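Keeping the Box Cell Alive: My Semester With One Robot Arm
Final project report, Automation Lab, submitted 2024-04-05

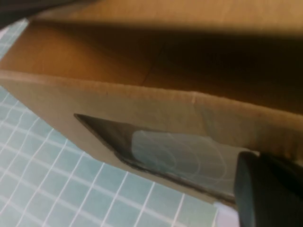

Figure 1. Wrist camera view, finger pad against the front panel of the box.

What the project was

Everybody in our lab section got a machine to be responsible for, and I got the box cell. It's one arm, one gripper with soft-padded fingers, one wrist camera and a table with a gridded cutting mat on it. The job of the cell is very simple: find a cardboard box, push it or grip it, move it, let go. My job was to set it up at the start of the semester, keep it working, and write down everything I did so the next person doesn't have to start from zero like I did (the binder I inherited had a single page in it, and half of that was a parts order).

Before this I had never touched an industrial arm. I'd done a line follower in high school and that was it, so please read the early sections with some kindness!

Setting up the cell

The base was already bolted down, so my first real task was the mat. We use the grid as a reference for the box positions, and if the mat creeps, every saved position is wrong by the same amount. I taped it at the corners, then pulled it all up again the next day because I'd trapped a bubble in the middle. Second try was fine. I drew pencil marks on the table along two sides of the mat, and checking those marks is still the first line on my daily sheet.

Then came the camera. It sits at the wrist, so it sees whatever the gripper is about to touch, from really close up. That's great for watching contact and pretty bad for everything else. In Figure 1 the box takes up most of the picture and there's a wide shadow over its top. With light like that our edge finder, which is a program from an earlier class called Flunow, tends to pick the border of the shadow and call it the edge of the cardboard. I lost most of a week to this. I kept changing thresholds in the software, and what fixed it in the end was moving the desk lamp to the other side of the table and putting a sheet of tracing paper over it.

The fingers

The part I spent the most time on is the fingers. Each one is a long wedge with a black rim and a translucent pad set in the middle. The pads are what touches the box, and the cell lives or dies by how clean they are. Cardboard sheds a fine dust, you don't notice it on your hands at all, but after a day of runs the pads get a film and the box starts to slip.

My cleaning routine, after some trial and error:

Power the gripper down and wait for the light to go out.
Wipe each pad with a damp lint-free cloth, from the base toward the tip.
Dry it with a second cloth.
Look along the rim for lifted spots and press them back down.
Run one slow open and close before going back to normal speed.

I used window cleaner the first time. Don't! It left the pad slick and I had to swap it for a spare from the Rirport kit in the cabinet. We had 22 spare pads at the start of the semester and I used nine of them, which is more than I'd like to admit in a graded report. A few of those were my own fault, including one I sliced with a utility knife while opening the bag it came in.

The repair

In the middle of the semester the right finger began closing late. It was tiny at first. The box would turn a little as it was gripped and then land crooked, and I blamed the mat, then the pads, then the box. Finally I ran the gripper with nothing in it and filmed it on my phone, and you could see one finger lagging behind the other.

I took the finger off at the knuckle — four screws, a spacer and a pin I wasn't expecting — and found the pin had worn a groove. We didn't have a replacement, so I measured it and had one turned in the Nasr shop downstairs. The new pin went in with a dab of grease. I also put a drop of threadlocker on the screws, as two of them had been loose when I got there.

After a change like that you have to redo the zero position. I forgot, of course, and the first close after the repair had the fingers pressing so hard that the gripper faulted out. No damage, but the reminder is now written in marker on the inside of the cabinet door.

Numbers

The log file counted 3,000 cycles over the whole semester. Of those, 1,595 came after the pin was replaced. I'd love to give a clean before and after comparison, but I changed the lamp, the cleaning routine and the pin within a few weeks of each other, so I can't say how much each one helped. If I did this again I'd change one thing and then leave the cell alone for a while, however boring that is.

What's left to do

The camera cable still rubs on the wrist when the arm reaches the far corner of the mat. I wrapped it in spiral sleeve and it's holding up, but it needs a proper clip. The Hevside bracket we ordered has the wrong hole spacing, and I haven't drilled new holes in it yet. It's in the top drawer with a note on it, next to the spare pads and the old pin.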